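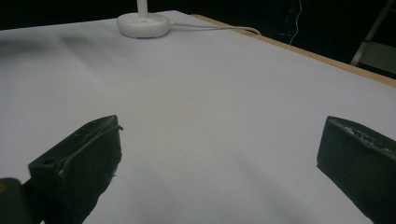
Hand Operators Wanted (Paid, Part-Time, Mostly Seated)

Cinum is looking for 9 people to pick things up and put them down again.

There is more to the job than that, and we'll get to it, but if the first sentence has already put you off, you have saved us both an interview.

What we do

We collect examples for a learning system. The system is meant to end up running a robot that can tidy a desk, and it learns by watching a great many desks get tidied. The watching is done by a camera mounted on a gripper that you hold in your own hand. You squeeze, the two fingers close, the thing between them gets lifted, and the whole business is recorded from the gripper's point of view. Then you open the fingers and do it again, slightly differently.

Our current batch is called Clillska. It covers tabletop work: lamps, cables, cups, pens, folded paper, small boxes, and the sort of object that lives in a kitchen drawer for ten years without a name. We have 2,853 usable recordings so far. Seung-woo Kang, who runs the batch, would like a lot more than that and has stopped telling us the number.

What a shift looks like

A shift is 3 hours with a break in the middle. You get a task card when you sit down. A card might say "Move the cup to the left of the lamp without touching the cable." You do that until the card is finished, changing the starting position each time, and then you get another card. Some cards are pleasant. The cable cards are not, and they are shared out fairly. We keep a list on the wall.

Between recordings you reset the table. Resetting is about half the job, and people who apply tend to skip over this paragraph, so please read it again. You put the objects back in new places, check that the lamp is where the card wants it, make sure your other hand is out of the way, and press the pedal. If the surface has been covered for the card, you smooth the cover down. If it hasn't, you leave the table alone.

We want you to work at a natural speed. New people go very slowly, as if defusing something, and the system then learns to be frightened of cups. After a week they go too fast. There is a good stretch in between and we will help you find it.

Mistakes are fine and we keep plenty of them. If you drop a pen, pick it up with the gripper and carry on, and mark the recording as a recovery. Please do not drop pens on purpose. Da-eun Ham reviews the recordings and she can tell.

Who we are looking for

You should be 18 or over and able to hold a tool about as heavy as a full water bottle for a few minutes at a stretch. We take left-handed people gladly, having somehow hired almost none. Glasses are fine. Long sleeves have to be rolled up and dangling bracelets have to come off.

You don't need a technical background. Our best operators so far have been a retired piano tuner and a man who used to frost cakes. Two engineers applied last July, spent the trial shift proposing a better gripper, and did not finish their cards.

It helps if you can do the same thing many times and still pay attention on the sixteenth go. It also helps if you can say "I did that one wrong" out loud. We can delete a bad recording in a second when we know which one it is. Finding it later takes most of an afternoon and puts Da-eun in a mood.

The tools

The grippers are hand-held, with two black fingers, and they have seen some use. You will be shown how to check the fingers before a shift, how to tell us when a pad needs replacing, and how to wipe the lens without leaving a thumbprint on it. Each recording starts with the fingers open over the table and ends the same way. Forgetting the ending is the most common error in the building.

Please don't repair a gripper yourself. Eino Juntunen does the repairs, and he has asked for this to be in the ad.

Pay and hours

Operators are paid by the hour, at the same rate for everyone, and never by the recording. We tried paying by the recording once, on a batch called Tănase, and got exactly the recordings you would expect. The rate is on the application form, along with the shift times. Most people do 3 or 4 shifts a week. Training is paid, and so is the trial shift, including for people who decide halfway through that they would sooner do anything else.

There is free coffee. It may not be placed on the recording tables unless the card calls for a cup.

What gets recorded

The camera points at the table, so what it mostly gets is the gripper fingers and whatever is in front of them. We don't record sound. Take rings and watches off your free hand in case it strays into view, and keep mail, badges and phones off the table. If something personal does get in, tell us and that recording goes. You will sign a release on your first day. Ok-hee Ha can send it to you beforehand, and she likes it when people read it.

How to apply

Fill in the form at the front desk of the Ekberg building, second floor, or ask Ro-un Bae to mail you one. No résumé, please. In the space at the bottom, tell us in a few lines about the most repetitive thing you have ever done and whether you would do it again. We read these with more interest than we probably should.

Forms are due by 29 December 2023. Trial shifts will be booked in the order the forms come in. Bring short sleeves.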